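How to Write a Movie Review When You Didn't Like the Movie

Bad reviews are easy to start and hard to finish. The first paragraph writes itself on the drive home. By the third you have used up your insults and you still haven't told the reader what the movie is about. What follows is the method I use on this site. It works for reviews of 600 to 800 words, but you can stretch it.

What you need

A notebook you can write in without looking at it. A pen with a cap, so you don't mark your shirt. A clock or watch for checking the running time. If you are seeing the movie at home, you also need a rule against pausing, and you need to follow it. A paused movie feels longer than it is, and you will end up complaining about pacing that was your own doing.

Step 1. Take short notes

Write down lines of dialogue, not opinions. You will remember that you were bored. You won't remember what the sheriff said right before you got bored, and that line is what you'll want when you sit down to write. I try to fill one page per hour. If I go over two pages I have usually missed something on the screen.

Skip a line between notes. In the dark you will write over yourself otherwise.

Step 2. Wait one night

If the movie was on Thursday, write on the day after. Type up your notes the same evening, since handwriting from a dark theater gets harder to read the longer you leave it, but don't draft anything yet. Your worst line about the movie will still be there in the morning if it is any good.

I read the typed notes through once before bed. 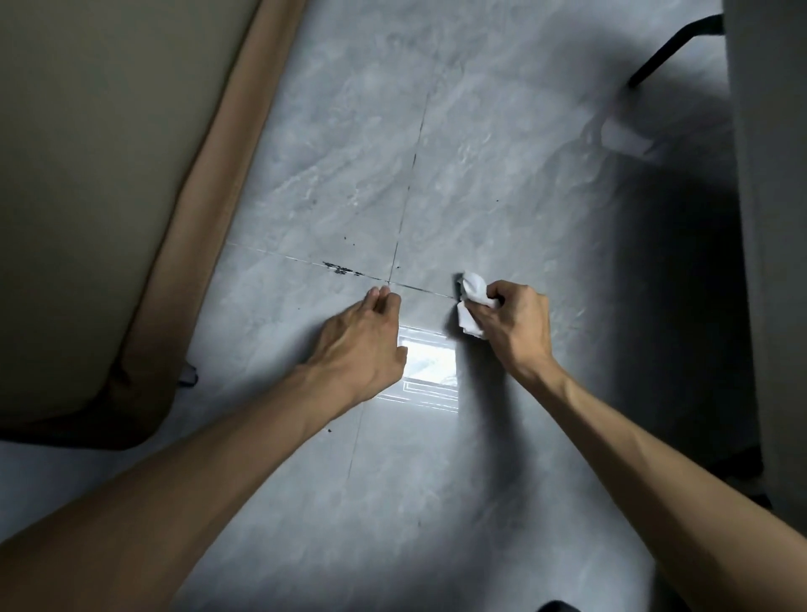

Wiping the floor in the living room.
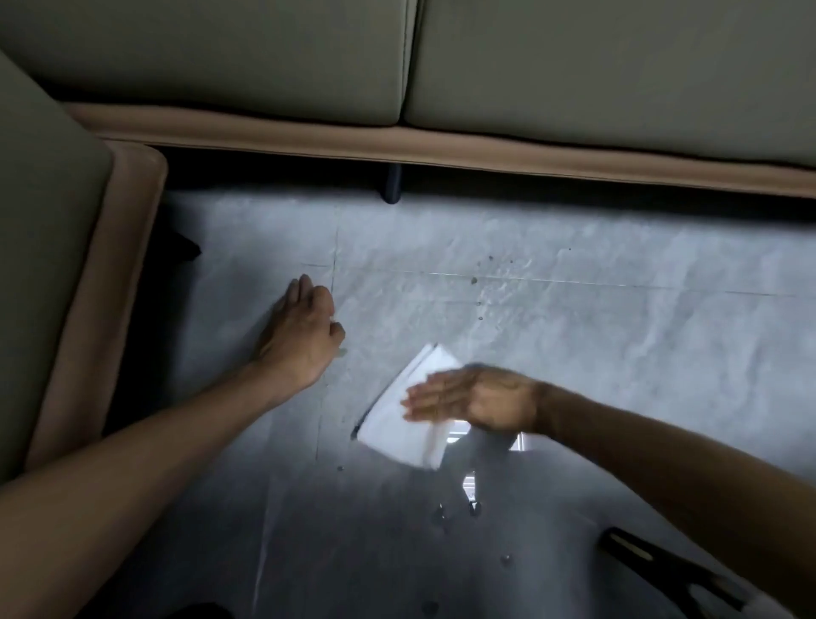

Step 3. Write the plot paragraph first

Do this before you write any judgment. Keep it under 150 words and stop at the end of the first act. Use the present tense. Name the main character, say what that person wants, and say what is in the way.

For practice, take Lundari, the space salvage movie I reviewed in November. My plot paragraph went like this:

"A salvage pilot takes a job hauling a dead freighter back from the moon of Lundari. The freighter's cargo is missing from the paperwork. Her employer wants it delivered unopened, and her crew wants to know what it is."

There is no opinion in it. A reader who loved the movie and a reader who hated it could both agree that it is accurate. If your plot paragraph has the word "somehow" in it, or "for some reason," you have slipped into judging. Take those words out and save the complaint for Step 4.

Step 4. Pick one main complaint

Go through your notes and sort the problems into groups. Most of the time they will fall under script, acting, direction, editing, or sound. Count which group has the most entries. That is your main complaint, and it gets two paragraphs. Everything else shares one.

With Lundari I had a page of notes about the dialogue and three lines about everything else. I had planned to write about the effects, which looked cheap, but the notes said the effects hadn't bothered me much while I was watching. I went with the notes.

State the complaint in one plain sentence. "The characters explain the plot to each other in every scene." Then give two examples from different parts of the movie. One example can be a fluke. If both come from the first half hour, readers will suspect you stopped paying attention.

Step 5. Find something that works

Look for a scene, a performance, a piece of music, or a well-built set. Be specific. "The cast does its best" is filler and says nothing about the cast. In Dantas, a crime picture I gave one star, the opening chase across the rooftops is clear and fast and you always know where everyone is. I said so, and I gave it four sentences.

If you can't find anything, leave this step out. Don't invent praise to seem fair. I have left it out once, for Bolano 2.

Step 6. Cut the insults

Print the draft or change the font so that it looks unfamiliar. Underline every insult. Keep the best two and delete the others. My first draft on Bolano 2 had 31 of them, and it read like one person shouting.

Check the two you kept against this list:

Does it describe the movie, or just how you felt?
Could it be pasted into a review of some other movie?
Is it about an actor's looks? Delete it.
Have you used it in a review before? Search your old posts.

Step 7. Write the opening and the ending

Write these last. The opening should give the title and your verdict within the first three sentences. Readers who only want to know whether to buy a ticket can leave after that.

For the ending, say who might still enjoy the movie. There is nearly always someone. Fans of the book, people with small kids, anyone who likes old cars. One or two sentences will do. Then put the rating, if you use one. I rate out of 10 in my own notebook and convert to stars for the site.

Common problems

The review is too long. Cut the plot paragraph first. It is usually where the extra words are.

You gave away the ending. Move that section to the bottom of the page and put a warning line above it. If your main complaint depends on the ending, say that the last act has a problem and leave the details for the warned section.

Readers are angry in the comments. Fix any facts they correct, and note the fix at the bottom of the review. Leave the opinion as it is. My review of Tustirell has had two corrections to the names of minor characters, and the rating hasn't moved.

You saw it again and liked it better. Write a second, shorter piece and link the two. Don't edit the first one.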